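Rallerau Seat Block, eight months in

I bought this thing in a bad mood. My old floor cushion had gone flat as a pancake, I'd already sent one replacement back, and the Rallerau block was on sale for $59 with free shipping, so I clicked. It's a foam block with a zip-off cover, sold as a footrest, a floor seat, or something to lean on. I went with white, which my sister said was insane (she has three kids, so fair enough).

First impressions: it came squashed in a bag and took most of two days to puff up. The listing says overnight. There was a smell too, kind of like a new shower curtain, and I kept it by an open window until that went away. Not a dealbreaker, but if you're ordering it for guests, don't order it the day before they show up!

Once it filled out, though, I was pretty happy. The foam is firm. I sit on it to lace up boots, I put my feet on it when I read, and in November it was an extra seat for a whole week while my cousins were in town. You sink in a little and then you stop sinking, which was exactly the trouble with my Tavmont pouf — that one just kept going until my knees were up by my ears.

The cover is where I get picky. It washes fine on cold and I've done it plenty by now, but getting it back on is a wrestling match. You have to fold the foam nearly in half, shove it in, then fish around for the corners. The zipper pull is tiny. I ended up tying a loop of ribbon on mine, and that helped a lot. There's also a bit of pilling on the side that gets the most feet.

Size-wise it's easy to live with. It weighs next to nothing, and I carry it from room to room under one arm.

I worried it would look too plain, and for a while I was shopping for a patterned cover from Habte. Then I tried it over by the brick and quit looking. White with all those reds and tans is really nice, and the soft edges keep it from feeling like office furniture.

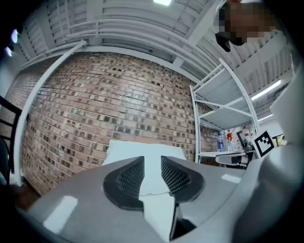

Amanuel Yimer wrote in to say his went soft in the middle after a year of daily sitting, and that flipping it over every couple of weeks would probably have saved it. He has since switched to the Ikthorpe one, which he says is heavier and has a much better zipper, but costs nearly twice as much. I've started flipping mine. Would I buy it again? On sale, yes. At full price I'd want that zipper fixed first.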